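Wood grain

Wood grain is the direction and pattern of the fibers in a piece of wood. Straight, spiral, wavy, interlocked. Depends on the species, the growing conditions and how the log is cut. Quartersawn boards show fine parallel lines, flatsawn ones show arches.
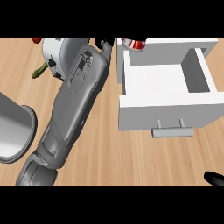 Straight grain on a light tan surface, computer rendering.

Straight-grained stock splits cleanly and planes easy. Used for tool handles, oars, ladder rails. Planing agianst the grain lifts the fibers (tearout). Spiral grain twists as it dries, and is mostly avoided for long boards. Figure is a seperate term, covers curl, birdseye etc.

Contact | © Elteo | Back to top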